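## Marar to Vomau by small boat, 6 nights - worth it?

**tidewater_jo**
Looking at the Nitanell for September. 6 nights, Marar to Vomau with a stop at Futumau. Quote was 3229 each, twin cabin lower deck, plus 300 port and park fees payable on board in cash. Anyone done it? Main worry is seasickness, second worry is whether the food is the same fish every night. We've done big ship cruises, never anything under 100 passengers.

**halfhitch**
Did it two seasons ago. Loved it. Cabin is small, like really small, bags go under the bunk or they don't go. Soft bags only. Food was fine, fish four nights out of six, chicken the others. Breakfast was the best meal.

Crossing to Futumau is the rough bit. Overnight, they leave at 9 pm. Take the pill before dinner.

**Kelp_and_Kin**
3229 for LOWER deck?? We paid less than that for main deck with a window. Ask if thats the new rate or if the agent is padding it. Email the boat office in Marar direct, they answer eventually.

**tidewater_jo**
That was direct, from the office. Main deck is 630 more per person.

**Kelp_and_Kin**
Wow ok. Prices went up then. I'd still pay it. Lower deck is next to the engine, you will hear it all night on the crossing.

**halfhitch**
Disagree. Lower deck moves less. If seasickness is worry #1 then stay low and bring earplugs. Main deck forward is where people were sick on ours.

**Kelp_and_Kin**
Forward yes. Aft main deck is fine. Cabins 7 and 8.

**portside_pete**
Gonna be the grump here. Did the Nitanell last year and would not again. Lost a whole day at Vomau end with the anchor winch. Couldn't get the anchor up, crew had the cover off it from breakfast to mid afternoon. No refund, no credit, we got a free beer and missed the lagoon snorkel, and that was what we booked for. For that money I want a boat that works.

**halfhitch**
Things break on old boats. Did they not offer the lagoon another day?

**portside_pete**
There wasn't another day, we were flying out. My point is read the terms before you pay. "Itinerary subject to change" covers pretty much everything incl. sitting still.

**tidewater_jo**
Hm. The lagoon is the main draw for me too. Is there a way to do it from shore if the boat is late?

**saltbiscuit**
Yes. Guys on the beach at Vomau will take you out in a skiff, be there before 8 am, wind comes up after lunch. Bring your own mask, the rentals leak. I'd plan two extra nights on Vomau at the end anyway and then none of this matters.

Also, the hiking on Futumau is better than the snorkeling IMO. Trail to the ridge is 1051 feet up and steep the whole way, there's shade until the last part. Boat gives you four hours ashore. Enough if you don't dawdle. Wear real shoes, saw a woman in flip flops turn back at the first creek.

**Kelp_and_Kin**
Four hours is not enough for the ridge AND lunch in the village. Pick one. We picked lunch, no regrets.

**saltbiscuit**
We did both but ate fast

**bilge_rat_62**
Worked on boats that size for years so re the winch. Could be a dozen things. Salt gets in, grease goes hard, gear teeth wear, a key shears. If they don't carry the spare you wait, and out there you wait a long time. Spur gears are simple parts but you still need the right one, tooth count and bore both have to match. 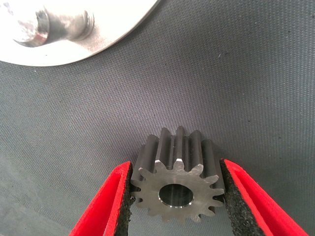 ## Mod note - splitting this

**mod_lantern**
Moving any more winch talk to the boat maintenance board. Please keep this one on the trip itself. Pete your review is fine and stays up, just add the month you sailed so folks have it.

**portside_pete**
May. And I wasn't the only one annoyed, for the record.

**halfhitch**
May is early, crew is just back from the off season. September should be calmer and they've had all summer to sort stuff.

**bilge_rat_62**
Calmer yes. Sorted, depends on the owner. Ask the office when she was last hauled out. If they get cagey thats your answer.

**tidewater_jo**
Good one, will ask. Leaning main deck aft, cabin 7 if it's free, and adding two nights on Vomau. Anyone have a place to stay there that isn't the big resort? Walking distance to the jetty would be great, don't want to deal with a taxi at 6 am.

**saltbiscuit**
There's a guesthouse behind the bakery, blue gate. Five rooms, no website, you have to call. Fans no AC. Ask for upstairs.

**Kelp_and_Kin**
Seconding the blue gate place but roosters. So many roosters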